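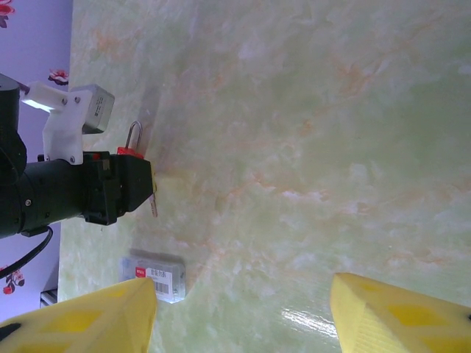 Grustadus opens its first walk-in shop in July, and I get to tell you about it

I've been putting off writing this press release for a month because I kept wanting to add things to it, so let me just get going. I'm Eino Vuorinen, I started Grustadus at my own dining table, and this July we're opening a real shop with a real front door. You can walk in and buy wallpaper and table coverings from a person!

Up to now we've sold everything by mail. That works fine for people who know what they want, but a lot of you write to me and say the same thing: the color on my screen looked different from the color on my wall. I believe you. Mail-order samples help (we'll keep sending them, don't worry), but there's nothing like holding a big sheet up to a window and squinting at it for a while.

So the shop is set up for squinting. We have 72 patterns hanging full length, floor to ceiling, and you can pull any of them out on a rail and carry a matching offcut over to the daylight side of the room. There are 4 corners done up like small rooms, with walls and tabletops put together the way a person might do it at home. Some of the pairings are calm. Some of them are loud, and I fought hard for the loud ones.

The biggest news on the shelves is Altudetti, our new line of florals. It comes in 13 colors, and I drew the first of them on the back of a seed catalog, which my sister still has and won't give back. The flowers are large and spaced well apart, so you can do one wall and stop there. Next to it you'll find Osman, our marbled covering for tables and counters. You cut it with ordinary scissors, peel the backing a little at a time and smooth as you go. Take it slow on the corners. I've rushed plenty of corners and I've regretted them all.

We're also bringing back Flilorley, the plain border strip we dropped two years ago. I got more mail about that border than about anything else we've made, some of it pretty stern. It's the same width as before, so if you ran short in the middle of a hallway, you can finally finish the hallway.

Through the end of July I'll be giving a free hanging lesson every morning at 10. It runs long if people have questions, and they usually do. We'll cover measuring around a window, matching a repeat and getting bubbles out. Bring a photo of your room and the wall measurements if you've got them. You can take home 3 free samples per visit, and yes, you may visit more than once.

Mail orders carry on as usual, same prices, same slightly crooked handwriting on the labels.

Reporters and bloggers are welcome to drop in before opening time for a look around. Write to the Grustadus press desk and you'll get me. I answer in the evening, after the shop is swept.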